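Casting call: background and small speaking roles, "The Ferry at Hundoretti"

Mosoti Pictures is looking for background performers and a handful of day players for a feature film shooting in and near Stundevbridge this July. The film is a family drama set over one summer in a river town. It was written by Awuor Tanui and will be directed by Elibariki Nyanda, who also directed the short "Prelisow." Bakari Athumani plays the ferry owner, and the other leads are already cast.

Posted May 2022. We will keep reading submissions until all parts are filled.

Who we need

Townspeople, ages 18 to 80, all backgrounds. No acting experience needed. Most of these people will be in the market scenes, the church supper and the crowd on the dock. The dock is the big one and we want as many locals in it as we can get.

Ferry passengers, ages 25 to 60. You must be comfortable on a boat for several hours at a time. Life jackets are worn between takes.

Ticket clerk, woman, 50s or 60s. Five lines. Dry, patient, has worked the same window for years. One shooting day plus a costume fitting.

Two brothers, 18 or over but able to pass for 15 to 17. They don't have to be related. A few lines each, and both need to swim well. There will be a swim check before anyone is hired.

Accordion or fiddle player, any age. You will be playing live in the supper scene, so please send a clip of yourself playing. Bring your own instrument.
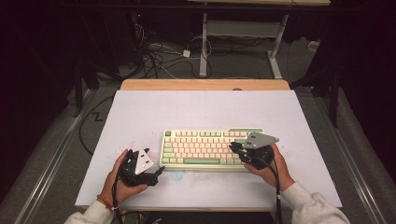
Pay and hours

Background is a flat day rate for up to ten hours, with overtime after that. Day players are paid a higher rate, which is given in the offer letter along with the dates. Lunch is provided, and a second meal if the day runs long. Mileage is not covered, but a shuttle runs from the lot behind the old Stundevbridge depot every morning. Payment is by check and goes out within two weeks of your last day.

Call times are early. Plan on 6 a.m. for the dock scenes and late afternoon for the supper, which shoots into the night. Dates may move with the weather — please don't apply if you can only do one fixed day.

How to apply

Send an email to the casting office with the part you want in the subject line. Include your full name, age, phone number, height, clothing sizes and the town you live in. Attach two recent photos, one of your face and one full length. Phone photos are fine. No sunglasses, hats or filters. If you are applying for a speaking part, add a video of under a minute telling us your name and about a trip you took.

Tell us about visible tattoos and about any hair color you plan to change before the shoot. The story takes place in 1974, and we may ask men to skip haircuts from now on.

Peninah Athumani handles background casting and Kerstin Sjögren handles the speaking parts. They read everything, but only people being considered will get a call. Please send one submission per person and do not stop by the production office.
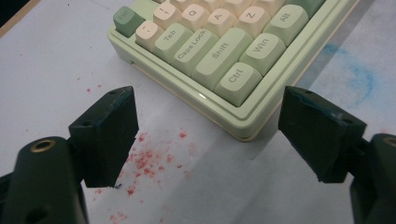
Can I apply together with a friend or family member?
Send separate emails and mention the other person's name in each one. We try to book people on the same day when we can, but we can't promise it.

Do I need my own costume?
Speaking parts will be fitted. Background performers should bring two plain summer outfits with no logos, and wardrobe will swap out whatever doesn't suit the period.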